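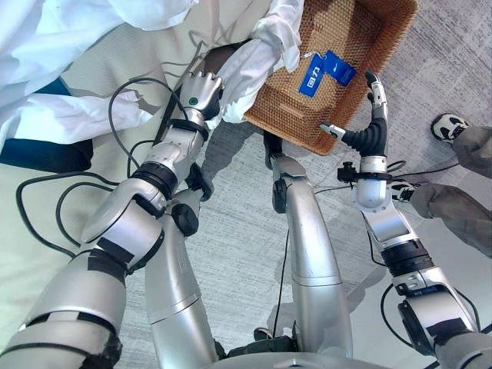 Laundry in the bedroom: how I keep it from taking over

By the writer of the Grindside home pages
Updated Aug 10, 2018

I live in a small flat on Brimomgate and for a long time the bed was the place where all clean and half-clean clothes were waiting. In the evening I moved them to the chair, and in the morning back to the bed. Below are the habits which helped me to stop this. They are simple, and most of them cost nothing. I wrote them in the order in which I do them.

Choose one basket and give it one job

A woven basket is good for a bedroom. It is light, and air can pass through the sides, so a shirt that was worn for one day does not get a stale smell. But please use it for one thing only. If the same basket carries dirty clothes on the way down and clean clothes on the way up, you will sooner or later wash something twice.

Put a tag on the basket. I loop mine over the rim with a strap, so it can be taken off when I wipe the basket. A bright color is best. In our house blue is for clothes going to the wash and plain is for clothes coming back. Small children who cannot read yet can understand this too.

Look inside a wicker basket with your hand before you put in anything thin. One broken end of cane can pull a thread out of a good blouse. I rub such ends with fine sandpaper, and if this is not enough I cut them with nail scissors. Some people sew a cotton lining. I tried it, but the lining must also be washed, and I was too lazy.

Clear the bed first, then make it

When I come into an untidy bedroom, I start with the bed, because it is the biggest surface. I pick up every piece of clothing and decide at once: basket, wardrobe, or hook. Do not make a fourth pile called "later".

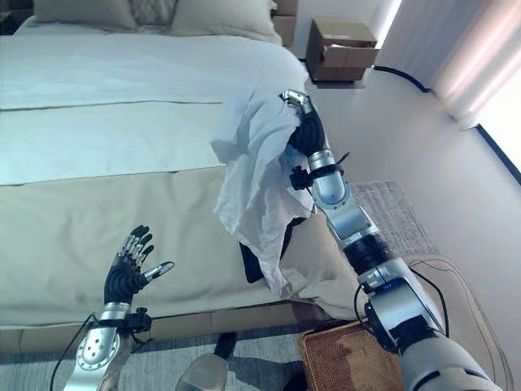 White and black things should be separated already at this moment, while you have them in the hand. It is very easy to lift a white cloth and take along a black sock or a black top that lies under it. Shake every white piece once over the bed before it goes to the basket. I have a pillowcase that is now light gray, and I keep it as a reminder.

After the bed is free, pull the duvet up to the pillows and smooth it from the middle to the sides. If you have a bed runner, lay it over the lower half, and check that it hangs the same on the left and on the right. The runner is useful when you must sort clothes on the bed: the dust and lint stay on it and the duvet remains clean. I wash mine every 2 weeks, the duvet cover also.

For pillows I like two in a light color leaning on the headboard and one patterned between them. The patterned one can hide a small stain until the washing day.

The nightstand is not a storage room

An open box on the nightstand looks practical and for some days it is. Then come the receipts, the instructions and the wrapping paper. If you need a box there, empty it on the same day when you empty the basket. What you did not touch from one washing day to the next can go to a drawer.

How full is full

I stop when the clothes reach the rim. Over the rim they fall out on the stairs, and they also get pressed and need more ironing. My Raptis kitchen scale is too small for a basket, so I weigh only the things I am curious about. One of my thick towels is roughly 600 grams when dry. Four of these and you already feel it in the back, so I carry towels separately.

Before you wash

Take the things out one by one. Do not turn the basket over above the machine.
Check the pockets, close the zippers and open the buttons of shirts.
Turn dark clothes inside out.
Put thin white pieces in a net bag. I use the Zovitlow one with a covered zipper.
Shake the empty basket over the bathtub or outside.

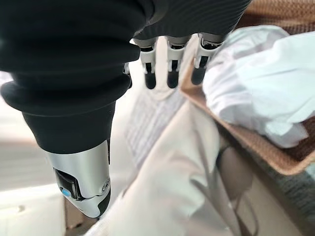

Light-colored fabric by the rim of the basket.

When the basket itself needs cleaning

Use a soft brush first, dry. Then wipe with a cloth that is only a little damp, and leave the basket in the shade with the opening to the side. Wicker does not like to stand near a radiator, it gets brittle there. From November, when our heating is on, I move mine to the other side of the room, near the window.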